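**Ratstead, 17 July 2026** – The town's great sweater question has been reopened, and once again it will be settled on a table.

The Wesengate laundry room, which has been teaching residents to wash, fold and generally be kinder to their knitwear since February, has put out its first set of house rules for folding. It runs to 22 pages. Sweaters get nine of them. Fitted sheets get a paragraph, the last sentence of which suggests rolling the thing up and closing the cupboard door.

Flurina Hämmerli wrote most of it and is unrepentant about the length. "People will read 30 pages about a dishwasher," she said. "A good sweater lasts longer than a dishwasher."

The quarrel at the heart of the document is an old one. One camp lays the garment face down, brings the sleeves in across the back and folds up from the hem in thirds. The other folds the whole sweater lengthwise, sleeve onto sleeve, and then does whatever it likes. Wesengate has come down for the first camp, with a footnote so grudging toward the second that it may count as a third position.

Ribbed knits get a section to themselves. Rib has give in one direction and hardly any in the other, and it will happily remember a bad afternoon on a hanger for the rest of its life. The rules ask that it be spread flat, smoothed outward from the middle with an open palm and never tugged at the corners to get a wrinkle out. Sleeves are to be dealt with first, on the grounds that a sleeve left to itself will end up underneath something.

Then there is the matter of the surface. Hämmerli wants a cloth over the table, pale and plain, big enough that no part of the garment hangs off. A bare tabletop is too slick, she says, and a towel grips so well that the knit comes away with the towel's opinions pressed into it. This passage was rewritten more than any other, mostly over the word "pale," which a dark-sheet minority considered snobbish.

Not everyone has been won over. At the Mukadis dry cleaner's, two streets down, the rules have been taped up beside the register with one line circled in red. The line says that a sweater "should never be hung." The cleaner's hangs every sweater that comes through the door, on padded hangers, and would like it known that there have been no complaints.

The pamphlet is free to collect, and 689 copies have been printed at the Tsolakis copy shop, a figure arrived at when the yellow paper ran out. There was some talk of finishing the job on blue. It was felt that two colors would look like two editions, and that two editions would start people comparing.

Folding goes on in the main room most afternoons, with the big table shared between whatever is being worked on and whatever has been dumped there to wait its turn. The desks along the far side are for people with laptops and other business, who are asked only to keep their coffee off the cloth.

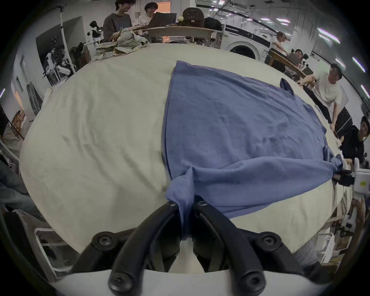 Bettina wrote to us to say that she has folded in thirds for years and her sweaters still come out of the drawer with a crease across the chest. She would like to know which of the nine pages covers that. Page 14, as it happens, where the advice is to fold in halves if the drawer is deep enough, and to buy a deeper drawer if it isn't.

A second printing is planned once there is agreement on socks. The present text says they may be paired by folding one cuff over the other, or laid flat and stacked, and that balling them up is "a matter for the household." Two objections have been received, both from the same household.

Copies can be picked up at the Wesengate front desk during opening hours. Bring a sweater if you want to argue.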